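Gostia 28 Bottle Neck Planter Cone, pack of 24
Self-watering cone for used drink bottles

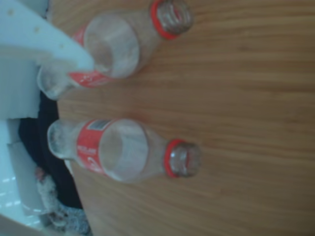
Morven Dalgleish wrote to us in January that her tomatoes got through two weeks without anyone home, but that she had to push the cones in deeper than the leaflet said before the water slowed down. We have changed the leaflet. It now says to sink the cone to the upper ring in sandy soil and to the lower ring in potting mix.

The Gostia 28 is a hollow clay cone with a threaded collar. It screws onto the neck of an ordinary plastic drink bottle with a 28 mm thread. The bottle stands upside down in the pot or bed and the water seeps out through the clay wall. How fast it goes depends on the soil. Dry soil pulls water quickly, damp soil hardly at all.

What is in the box
24 clay cones
24 threaded collars, green
2 spare sealing washers
1 leaflet

Size and weight
Cone length below collar: 44 mm
Thread: 28 mm
Weight of full pack, boxed: 778 g
Color: unglazed terracotta

Which bottles fit
Most soda bottles sold in half-liter to two-liter sizes will fit if the thread is 28 mm. Many still-water bottles use a smaller, shorter thread and will not seal. Milk jugs and sports-cap bottles do not fit. If you are not sure, try the cap from a soda bottle on it. Should the cap turn down tight, the collar will too.

Leave the loose ring on the neck or cut it off, as you like. It does not touch the washer. Labels can stay on, though they tend to peel after a few weeks outside and blow around the yard. Thin bottles may draw in at the sides as they empty. A pinhole in the base fixes this, but the water will run faster.

Before first use
Soak the cones in a bucket of clean water overnight. A dry cone will hold air and may not start to seep for a day or more. Fill the bottle to the top, screw the cone on by hand, make a hole with a stick or dibber, turn the bottle over and press it in. Do not use the bottle as a handle to force the cone into hard ground. The clay can snap at the collar.

Cleaning
Hard water leaves a white crust on the outside of the cone. Scrub it with a stiff brush, or stand the cones in plain white vinegar for an hour and rinse well. Don't use soap. Liquid plant food can be added at half strength, but it clogs the clay sooner. Cones left in the ground over winter may crack in a frost, and this is not covered.

Related items
Sunov wire bottle stakes, for tall pots and windy spots
Mazandarani clay saucers, three sizes
Flenell washers for 28 mm collars, bag of 44

Ordering
The cones are sold by the full pack only. Collars can be bought singly. Broken cones are replaced if you let us know within 28 days of delivery, and you don't need to send the pieces back. For garden clubs and schools ordering more than one case, write to Callum Pringle at the trade desk and include your delivery address.

Page updated Feb 26, 2020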